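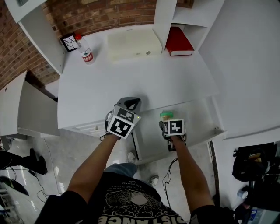 Hand-Held Gripper Trials: Frequently Asked Questions

Answers for people who are borrowing or comparing the hand-held grippers in the Drendis trial program. Last revised November 17, 2021.

GENERAL

What is being compared?
Two hand-held grippers, the Eneck and the Hoka. Both are held by the operator and worked by hand, and both carry a printed marker cube on top. The trial looks at how well each one picks up small household objects, how tiring it is to use, and how cleanly its position can be tracked from a head camera.

Do I need a robot arm to take part?
No. The grippers are used without an arm. The recordings are later replayed on an arm at our site, and you do not have to be there for that.

Can I use one gripper only?
You can, but most of the tasks are written for two. Opening a drawer with one hand while holding an object in the other is a typical case. If you have one unit, ask for the single-hand task list when you book.

Can I mix an Eneck and a Hoka?
Not in the same recording. The handles are balanced differently and the jaw openings do not match, so the results are hard to compare. Record a full set with one pair, take a break, then change over.

SETUP

What kind of workspace do I need?
An ordinary desk or counter with at least one drawer. Leave some everyday things on the top. A bottle, a box, or a few books are fine, and we would like them left where they normally stand. Take away anything breakable within reach of the cables.

How are the grippers powered?
By cable. Each gripper has its own lead coming out of the handle. Let the lead hang down on the outside of your arm and give it enough slack to reach the back of the desk. If it pulls when you stretch forward, move the hub closer. Extension leads are not supplied.

What is the cube for?
The black-and-white patterns let the camera work out where the gripper is and which way it is turned. There is a pattern on several faces so that at least one can usually be read when you twist your wrist. Do not write on the faces or put tape over them. Fingerprints wipe off with a dry cloth.

Which cube goes on which hand?
The patterns are different for left and right. The letter L or R is on the underside of the mount. If the two are swapped, the software will still run and will give you a recording with the hands crossed over. Check before you start.

Where does the camera go?
On the head, angled down far enough to see both grippers when your hands are over the open drawer. Open the preview, hold the grippers out in front of you, and tilt the camera until both cubes stay in view. Check it again with your hands low.

Does lighting matter?
Yes. Even room light is best. A lamp aimed straight at the desk puts glare on the white faces and the patterns wash out. Glossy floors and white furniture have not caused trouble in our trials, as long as no direct sun falls on them.

RECORDING

How long is one recording?
Up to 1399 frames. The software stops by itself at that point. Most drawer tasks finish well before it, and you can stop early with the foot switch.

How many recordings make a full set?
Some 200 for each pair of grippers. You do not have to do them in one session. Five sessions is a comfortable pace for most people.

What are the drawer tasks?
There are three:
Pick up the object from the desk, hold it over the open drawer, and let go.
Pick up the object from inside the drawer and set it on the desk.
Open the drawer with one gripper, place the object with the other, and close the drawer.

What objects should I use?
Small, light ones with at least two sides the jaws can close on. Bottle caps, tape rolls and small tubs all work. Avoid anything thinner than a coin. Neither gripper picks up flat cards well from a flat surface, though the Hoka does a little better if you slide the card to the edge first.

The object slipped. Should I delete the recording?
Keep it and mark it as a slip. Slips are part of the comparison. Delete only if you stopped to adjust the equipment.

May other people be in the room?
Yes, provided they agree to being recorded. Ask them to keep off the cables and not to reach across the desk while you are working.

RESULTS SO FAR

How many recordings do you have?
2821 usable ones as of this revision, from both models.

Which gripper is better?
It depends on the task. The Eneck closes more evenly and drops fewer round objects. Its handle is heavier, and operators report sore wrists sooner. The Hoka is easier to hold over a drawer for a long time, but the fingers flex when they grip something near the tips. For drawer work we currently lend the Hoka first. For shelf work we lend the Eneck.

Which one tracks better?
There was no clear difference until the July mount change. The older Hoka mount let the cube rock slightly when the jaws closed, and the tracked position jumped with it. With the new mount the two are level. If your Hoka has a mount with a single screw, send it back for exchange.

Does tracking work inside a drawer?
Partly. In a shallow drawer the cube stays above the front panel and can be read. In a deep one it can be hidden for a moment as the hand goes down. Short gaps are filled in by the software. Long gaps get the recording flagged.

PROBLEMS

The software says "marker lost" but I can see the cube in the preview.
Move your hands closer to the camera and hold still for a moment. If the message stays, clean the faces and check for glare. Restart the preview before changing any other setting.

The jaws do not close all the way.
Unplug the gripper, open the jaws by hand, and look for lint or tape in the hinge. Plug it back in with the jaws open. Do not force them shut while the power is on.

One hand lags behind the other.
Both leads must go to the same hub. A lag nearly always means one is plugged into the computer directly.

BORROWING AND RETURNS

How long can I keep a pair?
Three weeks. You can extend once if there is no one waiting.

Where do I return them?
To the equipment desk at the Abdel Rahman building, in the case they came in. Pack the cubes in the foam cutouts and leave them off the grippers. Coil the leads loosely and put the foot switch in the side pocket.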